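Part-time archive person wanted for a very small car maker's very large pile of paper

I look after the history of Nyamweya, a sports car firm you have quite possibly never heard of unless your dad had one (in which case, please get in touch anyway, job or no job!). The factory closed decades ago, and what's left is a rented unit in Pokdale, a shared kettle, and 356 boxes of build sheets, brochures, dealer letters and race entry forms. I've got through a fair few of them by myself and I'd now like some help.

The post is 10 hours a week, for 33 weeks to begin with. You can split the hours over two days or three, I really don't mind, and some of the work can be done at home once you've got the hang of it.
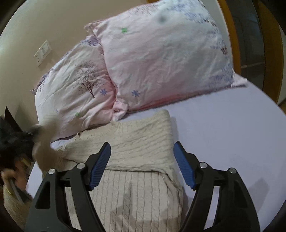

Would I need to know about engines? was what the last person to ring up wanted to know, and the answer is no, not a thing. I can tell you more than you'd ever want to hear about the Sosmont, which was the firm's first closed car and the one most people write in about. What I can't do is keep a spreadsheet tidy. If you can, we'll get on.

Most of your week would go on the build sheets. Every car had one – chassis number, engine number, paint, trim, the dealer it went to – and they were filled in by hand by at least two people who didn't agree on how to write a seven. You'd be reading them, typing them up and putting a query against anything that looks wrong. Lots looks wrong. The early Sosmonts are a muddle because the firm gave some chassis numbers out twice, and I have owners on both sides of that argument who email me at midnight.

You'd also answer letters. People want to know what colour their car was, or who had it new, and some of them want to be told it was a works racer when it was sold to a dentist. You'll need to be kind about it and not budge.

Later in the year we start on the Skakance papers. Skakance built the bodies until the two firms fell out over money, and their side of the story has only just come to us. I've opened one crate so far and it was mainly invoices, plus a furious letter about door hinges which I've now read several times. There's a short book in this, I think, in a print run of up to 500, and whoever takes the job will get their name in it next to mine.

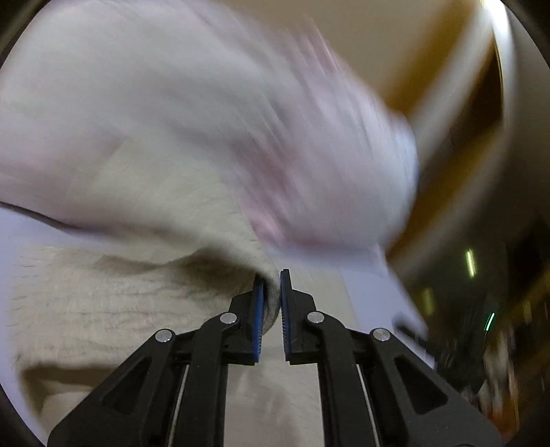
Who we're looking for

Somebody patient, with decent eyesight for bad handwriting. You may have worked in a library or a records office, or you may have done your own family tree and got a bit too keen. Either is fine by me. You should be happy with a spreadsheet and able to write a clear, friendly letter. Being able to read a little French would be lovely, as one of our dealers wrote in nothing else, but I've managed so far with a dictionary and guesswork.

The unit is up one flight of stairs and there isn't a lift, I'm afraid. The boxes are a fair weight but you needn't move them on your own. Parking is free and the bus from the station stops at the end of the road. It's chilly up there until May, so bring a jumper.

Pay and holiday

We pay by the hour, monthly, with paid holiday on top. I'll send the rate and the full terms to anyone who asks, before you go to the bother of applying.

How to apply

No form. Write me a page or so telling me what you've done and why old paper appeals to you, and say which days you could manage. Email it through the contact page or post it to the Pokdale address. I'll reply to everyone, though I'm slow in the week when the newsletter goes out.

If you'd like to see the place first, come and have a look round. I'm there most mornings – ring before you set off and I'll put the kettle on.

Posted Wednesday, April 6, 2022. The post stays open until it's filled.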